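Subject: Re: [packing-list] Tape, again
From: Nektarios Sfakianakis
Date: 2026-07-18

Theerawat Sriwong wrote:

> I have read the moving notes twice and I still don't see why we need
> more than one kind of tape. A box is a box. When we moved the Daltberg
> stockroom in June we had one case of plain brown stuff and everything
> arrived. Could we please agree on brown and stop discussing it? Also,
> who has the good scissors?
>
> Theerawat

Theerawat,

Everything did arrive. I was there when it did, and I remember it as a wall of identical brown boxes with identical brown tape, one of which had the kettle in it. We found the kettle after lunch. The following day's lunch.

So I'm going to make the case for color one more time and then I'll go quiet until the Okau move is over, which I realize is an incentive for you to agree quickly.

The system has two tapes. Red goes on anything we need the first night: lamps, bedding, the toolbox, the coffee, the box with the screws from the shelves. White goes on everything else, and you can write on white with an ordinary marker, so the room name goes straight on the tape and you don't have to hunt for a clean patch of cardboard. Cardboard from the Tsolakis place never has a clean patch. It has four old addresses and a drawing of a pineapple.
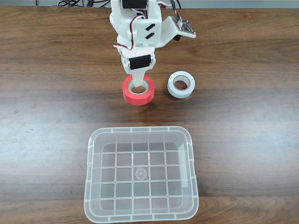
The other thing I would ask is that we keep the rolls out on a table while we pack, lying flat, where people can reach them. Last time they lived in coat pockets. I took one home myself and found it when I sat down on the bus, so I'm not pointing fingers. A roll on its side also travels, and the floor at Okau slopes toward the stairs.

Please fold the end of the tape under when you put it down. I know this sounds like something your aunt would say. My aunt did say it, and she never once stood in a hallway at eleven at night scraping at a roll with her thumbnail while someone held a box shut with their knee.

On the question of strength, yes, the brown is probably stickier. For the books I'm happy to run brown along the bottom seam and put the color on top. I won't be moved on the kitchen boxes. If someone wraps a pan lid in a towel and seals it up in brown, I will assume it's towels and put something heavy on it, and I'd like it on record that I said so in advance.

Some 52 boxes are on the sheet at the moment, not counting whatever Kisero is still calling "loose items." I would like fewer loose items. A loose item is a box that hasn't been packed yet by somebody who hopes I'll do it.

I don't have the good scissors. I have the ones with the orange paint on them, and they open parcels mostly by upsetting them. Whoever borrowed the good pair, leave them by the tape and we'll say no more about it.

Nektarios

Recent messages on this list
Re: Tape, again
Shelf screws: please label the bag
Mattress will not go around the corner
Marker pens, thick or thin?
Free to a good home: one wardrobe, no back

This site uses cookies to keep you signed in to the archive. By continuing to browse you accept their use.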